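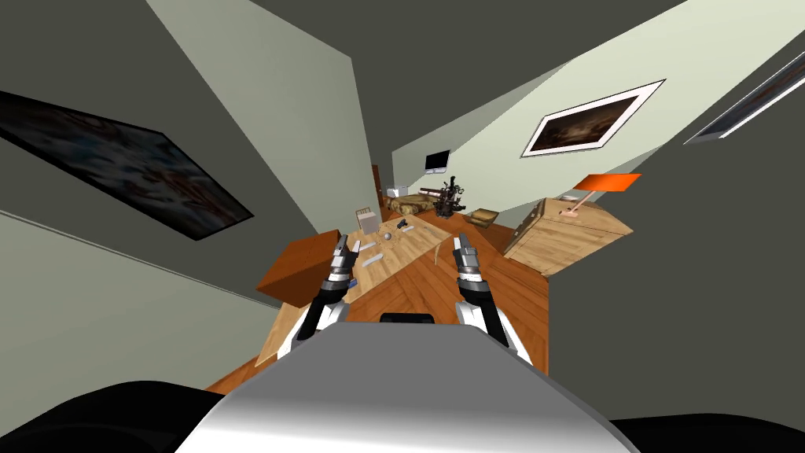
Maribel Alvarado wants to know why we're still collecting examples by hand when the simulator could just make up a million of them overnight. Good question, and I've been chewing on it all evening, so you're all getting a thread.

Short version: the simulator is great at making up rooms. It's terrible at making up how a person moves. It'll happily give me a new wall color and a different lamp every time I press a key, but somebody still has to sit there and drive two arms over a table like they mean it.

That somebody is me! And Jairo Arango, who has steadier hands and will tell you so.

We're at 342 episodes in Bokley, our name for the bedroom set. One episode = one go at the task, from pressing record to pressing stop, with both arms and all the camera views saved together.

Of those, 27 are in the "ask Consuelo" folder. That's where an episode goes when Jairo and I can't agree on whether it's any good. Consuelo Cuadros watches it once, types keep or drop, and that's the end of it (I've tried arguing, don't bother).

The hardest thing to get across to new people is that a clean episode and a useful episode aren't always the same thing. If I drift a little wide, see it, and come back in, I want to keep that! The policy is going to drift too. It needs to have seen somebody come back.

What I don't want is me sitting still for six seconds while I think. We had a whole batch from early August where I'd line up over the object, stop, sip coffee, and then go. Guess what the first trained version did. It lined up and stopped. Forever. It learned the coffee break perfectly.

So now there's a rule. Decide what you're doing before you press record. If you have to think in the middle, toss it and start over.

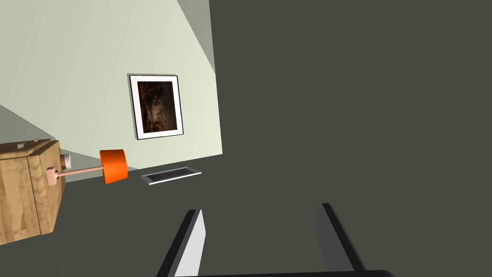
Gripper open, orange lamp and cabinet off to the left. Bokley room.

Somebody's going to ask why we save views with no task object in them, so let me get ahead of it. The learner gets whatever the camera gets. If I only keep the moments where the target is sitting right in the middle, it has no clue what to do the rest of the time, and the rest of the time is a lot of the time.

Trinidad Montecinos did a test on this last month that I think about constantly. Same training setup, 200 episodes each. One set trimmed down to the tidy parts, the other left whole. The trimmed one looked gorgeous for the first few seconds and then, as soon as it lost sight of the object, it just sort of wandered. The whole set was uglier and did better. I was rooting for the tidy one, too. I'd spent days trimming it.

Back to Maribel's question though. We DO generate extra examples. Once there's a decent human episode, Hurberg (our replay script) nudges the starting positions, plays the motion back adjusted to fit, and keeps the tries that pass the success check. You can get a lot of mileage that way.

But it copies your habits along with everything else. I always reach with the right arm first. Always. I didn't know that about myself until Heriberto Grajales plotted it and put it in the group chat with zero comment. Multiply my one habit by a few thousand replays and you've got a robot that basically ignores its left arm.

Fix for now: we swap drivers every half hour, and the task card says which arm goes first. I'm so slow with the left. It's humbling. Jairo is fine with both and very smug.

Other stuff that's helped, in no order:

Write the label before you drive. After the fact you'll describe what you wish you'd done.

Keep the failures in their own folder. We threw ours out in the spring and I'm still mad. They'd be perfect for training the success checker now.

Rename nothing. Karpenko (the storage box) sorts by file name and I once sank an entire afternoon because I thought "final" was a nice thing to add.

Stop when your neck hurts. My last episodes of the night are always the ones Consuelo drops.

Still open: how much should we change the room between episodes? Trinidad says shuffle everything, every time. I like doing a small block in one layout first so I can tell whether a bad run is me or the room. The Zikdale folks do it her way. If you've tried both, tell me, I'd love to see numbers.

OK, it's past 11 and I still owe Jairo 2 left-hand-first episodes. More tomorrow if the upload finishes.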